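4.2 Surface reflectance and perceived brightness at the work table

The second part of the survey dealt with the furniture in the reading rooms. In the first part, light levels had been measured at desk height with the blinds open and again with the blinds closed, following the procedure set out by Zervas and Haslinger in the pilot study at Altness. The same meter was used in both parts and was checked against the reference lamp before each visit.

Horizontal light levels alone were a poor guide to how bright the readers judged a room to be. Two rooms with nearly equal readings at desk height were given quite different scores, and the difference was in the same direction in the winter round of December as in the later one. The walls and ceilings of the two rooms had been painted from the same batch. The table tops had not been matched: one room had been refitted with dark tops, the other with pale ones from the Larkunero range.

Reflectance was therefore measured on every table. Readings were taken at 15 points per top, on a fixed grid, with the meter first facing up and then facing down at a height of 20 cm. The ratio of the two values was corrected for the shadow of the meter arm using the method of Camenzind. Points falling on scratches or ink marks were kept in the set - leaving them out would have favoured the older tables, which had more of them.

Wood grain raised a further question. A patterned top does not have a single reflectance, and a small sensor placed over a dark streak will read lower than one placed beside it. On the pale tops the streaks differ little in tone from the ground colour (Figure 2), and the spread between grid points was small compared with the spread between tables. No correction for pattern was applied.
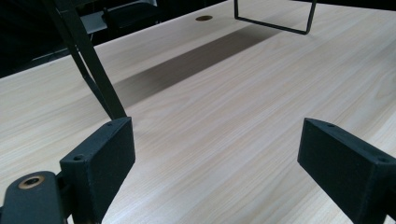
Figure 2. Pale wood-grain table top, with fine grain lines and broader curved figuring.

The dark tops behaved less evenly. Gloss was a factor near the windows, where readings changed with the angle of the sun, and these points were measured again under a cloudy sky. Zürcher and Mösli report a similar effect in school libraries but treat it as an error in the instrument. We prefer to treat it as a property of the surface, as readers seated there also complained of glare. The repeat readings, completed on May 30, 2023, are the ones used in the model fitted in Section 5.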